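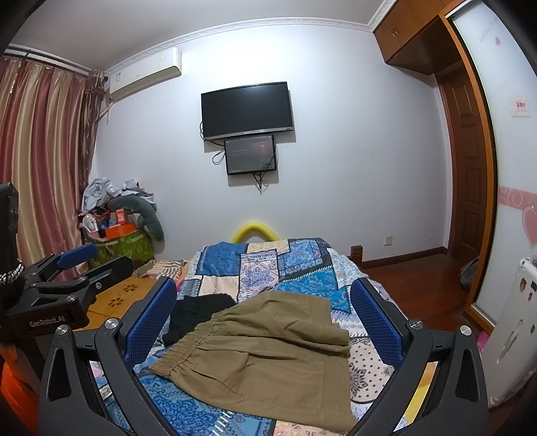 Courses > Textiles and Everyday Life > Chapter 2

Chapter 2: How Cloth Learned to Stretch

Filed under: Fibers & Fabrics, Student Reading

Before you read any further, put a finger inside the waistband of whatever you have on and give it a gentle tug. It probably gave a little, and then it came back, and you have very likely gone your whole life without thinking much of it. I certainly had, until my first year of teaching in Rernby, when a student asked me what people did before elastic and I found I had only half an answer!

The other half took me a good long while to put together, and it makes up most of this chapter. For centuries people held their clothes up with cords, buttons, buckles, laces and a fair amount of patience. A growing child meant letting out seams in April and taking them in again for a younger brother or sister. Rubber thread changed a great deal of that, though slowly — early rubber went sticky in summer and stiff in winter, and it took the process called vulcanization to make it behave.

We will begin with the drawstring, the oldest answer and still a very good one, and then move on to knitted cloth, which stretches because of its loops even when the yarn hardly stretches at all. After that come rubber and spandex, and a longer section on why elastic wears out. You will want a ruler, a notebook and 30 centimeters of old elastic for the first activity, so do have a look in the mending basket tonight.

Marina Bakalis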